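# Where Clothes Land: Soft Seating as Storage in a Shared Student Lounge

Project report, Interior and Product Studies, second year
Zallenia House, ground floor lounge

## 1. Background

Zallenia House has a shared lounge with a kitchen corner at one end and seating at the other. The laundry room is across the hall. People bring clothes out of the dryers, sit down, and leave some of them behind. The house office had already put up a sign asking residents to take their laundry upstairs, and it made little difference.

Our group wanted to know where the clothes end up and what the furniture has to do with it. The assignment asked for a small study of an everyday object in use, with one proposed change that could be built or bought within a budget of $200. We chose the sofas because they are the largest pieces in the lounge and because they collect the most.

## 2. The furniture

The lounge has several sofas, bought at different times. The newer ones are light gray with a woven cover and came from Baumgartner, a contract furniture dealer. The mustard cushions were added later to give the room some color. There are also two armchairs, a low table, and a coat rack by the door.

The coat rack is a Gavden model with short pegs. It holds jackets well enough, but anything without a hanging loop slides off. Pants are the worst for this. We tried several pairs of our own, and the ones with elastic waists stayed up only if they were folded over two pegs at once. Most people will not do that.

The sofas have no such problem. The seats are deep and the fabric has enough texture that a garment stays where it is dropped. We think this is the main reason the sofas win over the rack.

## 3. Method

We kept a log through November. Each entry was one item of clothing or household linen left on a seat, on an armrest, or over the back of a piece of furniture with no one sitting next to it. For each item we wrote down the type, the piece of furniture, the place on that piece, and whether it was folded. We did not move anything during the logging period.

Rounds were done in the morning, after lunch, and at 9 p.m. If an item was still in the same place at the next round, it was not logged again. We added a mark beside the first entry instead, so that we could see which things stayed longest.

We had planned to use a phone form for this, but it was slow to fill in and we went back to paper after the first few days. The early entries were copied over by hand.

## 4. Findings

The log came to 389 entries. Most were on the sofas. The armchairs came next, and the low table was used mainly for towels and pillowcases.

### 4.1 Where on the sofa

We divided each sofa into seat, armrest, and back. Before we started, we expected the back to be the most common place, since that is where people hang a jacket when they come in. The seat was well ahead of it. Jackets did go over the back, but laundry went on the seat, and usually toward one end.

Long garments did not stay fully on the seat. Track pants and sweatpants are longer than the seat is deep, so when they are dropped across it some of the leg goes over the side. 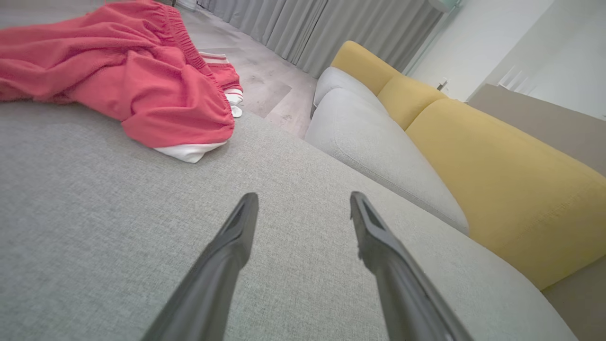
Items partly over an edge were more likely to be on the floor by the next round. We had no separate column for this at first and added one in the second week, so the early part of the log is missing it. The pattern was clear enough in the later entries that we used it in the design work.

### 4.2 Folded or not

Very little was folded. Towels were the exception. Pants and sweatshirts were nearly always left in whatever shape they landed. When we asked residents about this, the usual answer was that they meant to pick the item up in a minute. Several said they forgot it was there once they had gone to cook.

### 4.3 Cushions

Loose cushions affect how much seat is free. When they were lined up along the back, the seat stayed open and clothes were put there. When they had been pulled forward, clothes tended to go on top of them or on the next sofa over. We considered recommending more cushions to fill the seat, but that would leave less room for people to sit, and sitting is what the sofas are for.

## 5. Proposal

We looked at three options.

**A basket beside each sofa.** Cheap and easy to clean around. Residents we spoke to said they would take it for a lost-and-found box and would not put their own clothes in it.

**A better coat rack.** The Skernik wall rail has long bars in place of pegs and can take pants folded over once. It needs to be screwed to the wall, and the house office would have to approve that.

**A low rail behind the sofa.** A freestanding bar just above the height of the sofa back. A person sitting down can reach over and hang something without getting up.

We chose the low rail. It is closest to where people already leave things, and it can be taken away if it does not work. We built one from steel tube and two wooden feet. The materials came in under the budget, with enough left for felt pads to protect the floor.

## 6. Trial

The rail stood behind one sofa for the last part of the term. Residents used it, mostly for pants and towels. Jackets still went over the sofa back, and the seat still picked up clothes in the evening, when the lounge was full and people were sitting between the rail and the laundry room door.

Two faults came up. The bar was too smooth, and light fabrics slid to one end. We wrapped it in cotton tape and that fixed the sliding. The feet also stuck out at the sides, and people caught them with their toes – we cut them down and added weight at the bottom.

## 7. Limits of the study

Our log covers one lounge in one house. It was cold for most of the logging period, so there were more sweatshirts and track pants than there would be in spring. We logged items and did not track owners, so a few residents may account for a large share of the entries.

The trial was too short to compare with the log directly. A second round of logging with the rail in place would be the next step. The rail is still in the lounge, and the paper log sheets are in the group folder with the drawings.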